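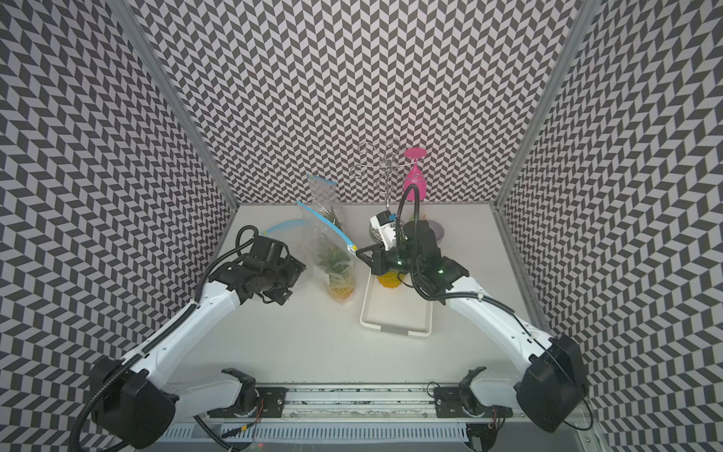
The Isine bagging fault is a failure of two-arm robot cells in which one gripper lets go of a flexible bag while its partner keeps pulling. It takes its name from the Isine test cell at Skorholm, where it was first written up in July. The operator, Mornico, classed it as a minor handling error. Critics have argued that the label was generous.

Background

Bagging by robot is often presented as a solved problem. The claim holds fairly well for stiff cartons and much less well for thin film, which folds, clings and changes shape whenever it is touched. In the Isine task, two arms hold a zip bag by its mouth, place an object inside and press the zipper shut. Both arms must keep the mouth under light tension throughout.
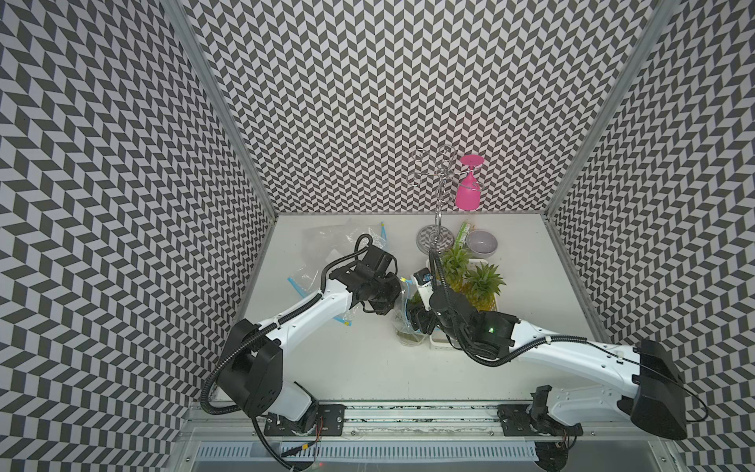 The fault depends on how the controller judges a grip. It reads finger position and motor current, and a fold of film can give nearly the same values as a proper hold. Stray film makes matters worse. Clear bags lying flat on a white table, as on the left side of the Isine work surface, offer the wrist cameras little contrast, and the blue zip strips are the easiest part to find. A vision system that leans on those strips may pick the wrong bag.

Reported failures

Mornico's log listed 16 slips in 900 cycles. In five of them the second arm went on moving after the first had lost the bag. The log did not say how far it moved, an omission that makes the word "minor" hard to check.

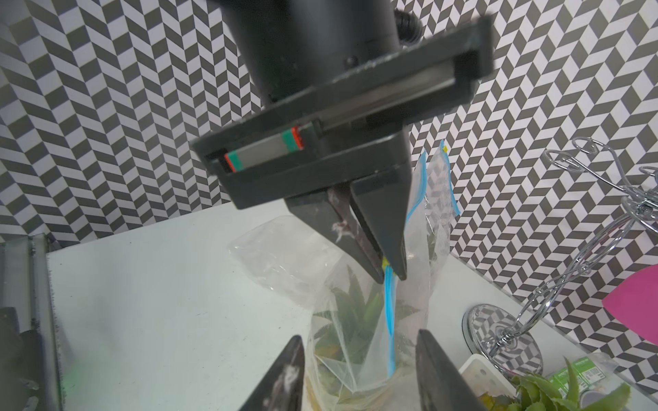 Gripper fingers pinching the top edge of a zip bag near its yellow tab.

Response

A software update set a limit of 10 newtons on pulling force. Mornico said this closed the matter. No repeat trial was published – and a force limit does nothing about a false grip reading, which was the original fault.

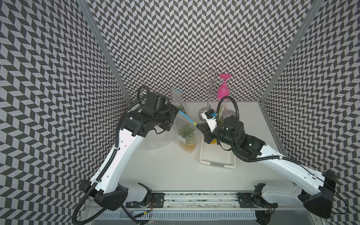
By Chevalier Reference Desk | Last revised 4 April 2026

Safety questions

Walls around a cell keep people out during normal running, but slips tend to bring them in. A dropped bag has to be cleared by hand, and the Isine procedure allowed this with the arms paused and still powered. Later versions call for a full stop. Whether operators follow them is not recorded.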